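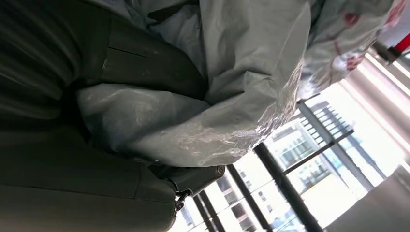
February 2025
Packing room notebook, mailer bags and bench layout
Written up by Yara, with corrections from Dzifa Issahaku

Picked up where the last entry stopped. The question is still how to get mixed soft parcels off the bench and onto the belt with the label side up and readable, without the pile turning into a heap. We put 300 bags through the bench in this session, all from the Kekana returns stock. Mostly white mailers, plus the thin gray-blue ones Dzifa dislikes.

Notes on the bags first.

The gray-blue film is very thin and it holds every crease it gets. Fold it once and there's a line in the code for good. It also shines badly under daylight. By the window I couldn't read a code on one at arm's length until I turned my back to the glass. Pulled the curtain partway and it was better, but then the bench lamp did the same thing from the other side. Will try a flat diffuser over the lamp. Dzifa says there is one in the Brornholm cabinet, second shelf. Did not find it on the second shelf.

The white mailers are heavier and mostly behave. Trouble with these is air. A half-empty one balloons when you set it down and the label rolls around the side. Pressing the air out toward the flap works if you start from the bottom seam. Pressing from the middle sends the air to both ends and you do it twice. Wrote this on the card taped by the bench as well.

Crates. Tried the deep box from the old Workley set and went back to the green slotted one. The slots let you see how full it is from the side, and bags don't stick to the walls the way they do in the solid box. It does snag. A loose flap corner goes through a slot and then the bag comes out with a tug and drags the next one with it. Packing them flap-up cuts this down a lot.

Filling level matters more than I expected. With bags packed to the rim the top one is easy to get hold of but the ones below are wedged. With the crate half full you're reaching in past the rim and the bag catches on the way up. A little over the rim seems right for white mailers. No good number yet for the gray-blue ones. 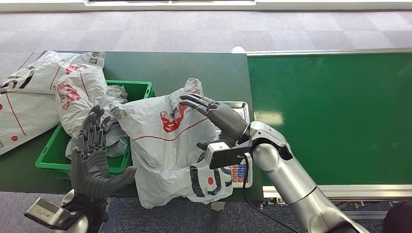

White mailers at the bench, green crate on the left, belt on the right. Bag held up by its top part so it hangs.

Hanging the bag before laying it down is worth keeping. The contents drop to the bottom end and the upper part goes flatter, so if the code is up there you get a decent surface. If the code is at the bottom end you've made it worse, so turn the bag first. On this stock the printing isn't consistent about which end is which. The big black lettering is not a safe guide. Look for the code and ignore the rest.

Also from the bench: bags left lying over the edge slide off sooner or later. We lost 7 to the floor that way. The carpet tile is forgiving and nothing broke, but every one has to be checked and wiped. Proposal is a low lip along the front edge, felt strip on the inside. I have an offcut that's nearly long enough. Dzifa would like the lip to be removable for when we lay out the big items, so magnets or clips, not screws.

Belt side. Bags laid square to the belt travel fine. Bags laid at an angle creep toward the rail and then a corner rides up on it. Lay them long side along the belt. I put a piece of tape on the bench at the handover point to line them up with, and it helped, but the tape is already lifting at one end. Needs the cloth type.

Scanning. We read the bag on the bench before it goes on the belt. Reading it on the belt was tried earlier and there are 15 in the log with no code against them from that attempt, so it stays on the bench for now. Settled routine:

Bag out of crate, flap end up.
Let it hang for a moment.
Lay down mid-bench, press air out from the bottom seam.
Find the code, smooth around it, don't rub across it.
Scan, then slide to the belt. 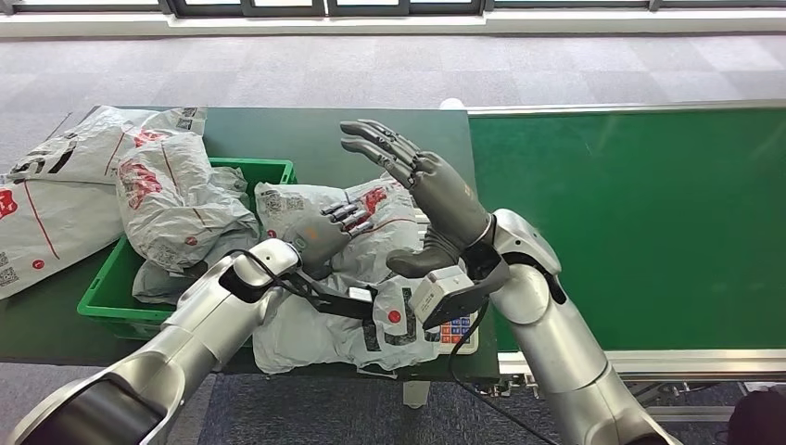 Scanner angled down at a crumpled mailer, mid-bench. Small keypad with the colored buttons underneath, cable over the front edge.

The cable over the front edge is a nuisance. Anything sliding across the bench finds it. Want it routed under the table, with a clip near the keypad so there's slack where it's needed and nowhere else. Dzifa has Taltent clips left from the shelf job. The keypad also wants moving toward the back — bags get pushed up against it and press the keys. Saw one entry in the log that can only be that.

Angle of the scanner: pointing straight down gives glare on anything shiny. Tipped a bit off vertical is better. Haven't measured it. Will mark the position with paint pen once we're sure.

Of the white mailers we kept separate for a second pass, 90 in all, the remaining bad reads were creases through the code. No fix for that at the bench, it comes in that way.

To do
Curtain: leave partway closed during runs.
Diffuser, ask again which shelf.
Lip for front edge, removable.
Cloth tape at handover.
Cable under table, keypad back.
Gray-blue bags need a run by themselves. Not before April, Dzifa needs the bench.

D.I. note: diffuser is in the Brornholm cabinet but on the bottom shelf, behind the spare bulbs. Sorry.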